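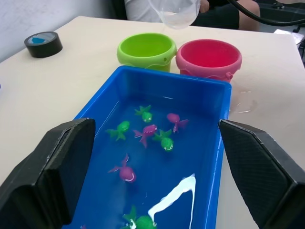

*2 min read*

# Lestlow Bath Toys

Lestlow is a small set of hand-guided demos with one goal: scoop a floating toy out of the water with a little net and drop it in a bucket. We love this task! Water moves, the toys drift, and no two scoops come out the same, so a policy that only memorizes a path gets lost fast.

## What's inside

- 251 episodes, each one a single scoop
- 4 people taking turns as the demonstrator
- 3 streams per episode: wrist video, gripper opening, arm pose
- turtles and fish, in mixed colors

Every episode was led by hand, with the arm in free-drive mode. Remote control demos are coming in November under the name Bider.
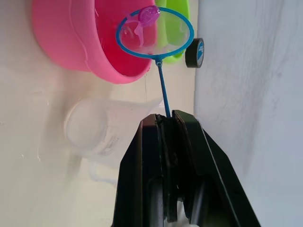

Grip the net low on the handle and keep your wrist loose. Come in from the side, let the toy settle against the mesh, then lift slowly. Fast lifts splash, and the fish love to roll back over the rim. If you lose one, keep recording! Second tries are some of the best data we have, and they're tagged `retry`.

## Getting started

```
python fetch.py --set lestlow
python replay.py --episode 100
```

The replay script was written for the Pandey arm, but the poses are plain text and easy to convert.

## Known issues

- Glare on the water can hide a toy for a few steps.
- Tub fill level isn't logged.
- Hands and legs show up behind the table in some clips. Faces don't.

Recorded in Brasov. Last updated May 17, 2024. Pull requests are very welcome, especially for new toys.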